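16/12/2021

Trudosier packaging, label artwork, second round.

Client: Prosum. Type set by us, background texture from cut paper scanned flat at 600 dpi in October and not touched since.

Proofed the wrap label on the two stocks. Uncoated takes the grey badly, the fine rules fill in and the small text closes up at the counters. Coated is cleaner but the paper texture goes flat. Tried the curve again with the blacks pulled back 5 per cent; better in the shadows, no change to the rules. Rules now at 0.35 pt, were 0.25.

Ingredients panel reset in Stetsiuk Regular, tracking +20. Four languages fit if the address goes on the overlap. Barcode to run along the length, quiet zone checked against the printer's sheet. Turach header redrawn by hand, still too heavy on the R. Layered file saved with the fonts live, outlined copy beside it.

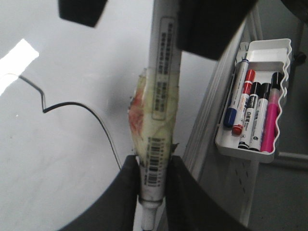 Zuweira Gbeho would drop the outline round the panel altogether, as any drift in the wrap will show against it first. She also wants the small text in solid black, no tint.

Outline kept on one version, removed on the other. Both to go to proof on coated only. R to be redrawn before then.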